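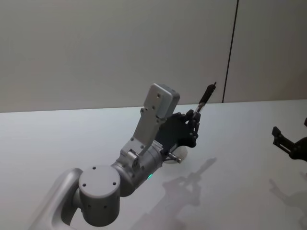

Fevel 2 Compact Studio Console for Community and Small Commercial Radio

On-air mixing desk with a separate engine. In stock, ships from the Carergate warehouse. Page last updated 10 April 2026, prices on request.

Overview

The Fevel 2 is a broadcast console for stations that need a real on-air desk and don't have a rack room to put it in. Surface on the table, engine under it, one network cable between. Runs a full talk-and-music schedule, takes phone callers, feeds the transmitter and the web stream at the same time. Replaces the old Fevel desk, which is discontinued (parts still available, see bottom).

Most of these go to small FM stations, college stations, and the second studio at bigger places. Also a few to podcasters, who probably don't need the phone section but seem to like the faders.

What you get

Fevel 2 surface
Fevel engine with power supply
Network cable, surface to engine
Terminal plugs for the on-air light and door light
Label strips, blank, three sheets
Quick start card
Power cord for your region — please pick at checkout, we can't swap it after shipping

Not included: microphones, mic arms, headphones, playout computer, monitor speakers. We sell most of that, see the Studio Accessories page.

Surface

Full-length faders, smooth, with a cue position at the bottom of travel. On and Off buttons over each one, big enough to hit without looking. Lit, brightness adjustable. Dim them down for overnight, the factory setting is pretty bright.

Every fader can be assigned to any source. Hold Select, turn the knob, let go. If you don't want presenters doing this, lock it from the setup page. Most stations lock it.

Separate knobs for headphones, studio monitors and guest headphones. The monitors mute when a studio mic opens. You can turn that off per mic but please think twice before you do. Feedback on air is not fun.

Clock and meters are on the built-in screen. The clock follows your network time server. If it can't find the server it keeps running on its own and shows a small yellow dot. Yellow dot = check your network, not the desk.

Phone callers

Two caller faders, fixed, on the right side of the surface. Each has its own clean feed so callers don't hear themselves back. Works with SIP lines direct. For old analog lines you need the line adapter, sold separately.

Call screening from any browser on the studio network. Producer types the name and topic, presenter sees it on the screen. Caller names clear themselves at the end of the call. If you want a log, turn on logging in setup, and check your local rules on keeping that kind of thing.

Recording off air: press Record on the caller fader, talk to the caller, press again. File goes to the playout computer's shared folder. Set the folder first or it has nowhere to go. We get this question alot.

Outputs

Program 1 — to the transmitter or studio link
Program 2 — to the stream encoder, can be a copy of Program 1 or its own mix
Record — to a logger or a computer
Monitor — powered speakers
Guest headphones

Program 2 as a separate mix is handy if you have rights to a ball game on FM and not online. Put something else on the stream, nothing changes on the FM side.

There is a light limiter on each program output. It is there to catch accidents. It will not replace your on-air processor and it won't make you loud.

Silence detector

Built in. Listens to Program 1 and does what you tell it if the level drops under your threshold for too long. Options: play the backup folder, switch to an outside source, close a relay, send an email. Any combination.

Set the delay long enough for your content. Classical stations and church services need a longer one. If the backup music kicks in during a moment of silence you'll hear from listeners.

Backup audio lives on a memory card in the front of the engine. Card not included. Swap it out now and then so the emergency music isn't six years old.

Working with playout software

Connects by USB or over the network. The network driver is the better choice. USB is fine for one computer and quick jobs.

Fader start works with anything that accepts standard control messages. Tested here with Vestelska Playout and it behaves well, jingle pads included. For other software check the compatibility list or write to support with the version number. The version number matters, please don't just write "latest".

Remote control for unattended hours: schedule source changes from the engine's own web page. Simple on/off list by time and day. Good for taking a network feed overnight and coming back local in the morning.

Installation

Put the engine somewhere with air around it. It has no fan. It does get warm and it's supposed to, but don't stack it under a power amp.

1. Set the surface on the desk where it will live. Leave room behind for the cable.
2. Connect surface to engine before you power up.
3. Wire mics, outputs, and the on-air light.
4. Power up. Wait for the lights to stop chasing.
5. Open the setup page from a computer on the same network. Address is on the quick start card.
6. Change the password. Seriously, first thing.
7. Name your sources. Short names fit the screen better.
8. Test the on-air light with a real open mic.
9. Save your setup to a file and keep a copy outside the studio.

If you are moving over from the old Fevel desk, the mic and monitor wiring is the same. The phone wiring is not. Don't plug the old phone connector into the new engine. It fits. It shouldn't.

Part numbers

Fevel 161 — surface and engine, standard
Fevel 202 — surface and engine, with second power supply for the engine

Same surface, same faders, same software on both. If your station is on air overnight with the building locked, get the 202. If there is usually a person in the building, the 161 is fine. The second supply can't be added to a 161 later, the case is different. Sorry, we know.

Options

Line adapter for analog phone lines
Flush-mount kit for cutting the surface into a desk — template is printed on the box lid, so don't throw out the lid
Guest panel with headphone volume and cough button
Jacobs mic arm bracket, fits the back edge of most studio tables
Dust cover, soft

The dust cover is worth it. Coffee is still the number one reason surfaces come back to us for repair.

Cleaning and care

Dry cloth for the surface, slightly damp for stubborn spots. Switched off. No spray, no alcohol on the label strips, the print comes right off. Fader caps pull straight up, wash them in the sink if you like, dry them fully before they go back on.

Faders wear out. It's normal. A scratchy or jumpy fader can be replaced from the top with one screwdriver, engine stays on and you stay on the air. Order by the part number printed on the fader strip.

Software updates

Free, no account needed. Download to the computer, upload from the setup page. The audio keeps passing during the upload but drops for a moment when the engine restarts — so do it during a maintenance window, or feed the transmitter from your backup while it runs. Next update planned for June, adds a second email address for silence alerts and fixes the label that shows up backwards on caller 2.

Read the release note before updating. It's short.

Warranty and repair

Parts and labor covered under the standard Carergate terms, included in the box. Fader caps, label strips and liquid damage not covered. Keep the original carton at least until you're past the return period. Surfaces shipped back in a bag arrive broken, and then there's an argument with the carrier.

For repair, write to support first and get a return number. Packages without one sit on the shelf till we figure out whose they are. Tell us what the desk is doing, what you tried, and if you're off the air. Off-air stations go to the front of the line. Loaner desks sometimes available, ask.

Common questions

Can two studios share one engine?
No. One surface, one engine. Two engines can share sources over the network though, and that covers most of what people want.

Does it work with no network?
Yes. Surface to engine is a direct cable. You lose call screening, time sync, remote scheduling and email alerts. Audio is fine.

Can I connect a turntable?
Through a phono preamp, yes. There is no phono input on the engine.

Left-handed layout?
The two caller faders stay on the right. Everything else can be put where you want it.

Is the screen a touch screen?
No. On purpose.

Do you still service the old desk?
Yes while parts last. Faders and power supplies are OK, the old displays are getting scarce.

Ordering

Add to the quote basket with your region and the options you need. Stations buying with grant money — tell us if the invoice has to be split or worded a certain way, easier before than after. Lead time for the 161 is short. The 202 is built in batches so ask first if you have a launch date.

Downloads: quick start card, full manual, wiring sheet, desk cutout template, compatability list.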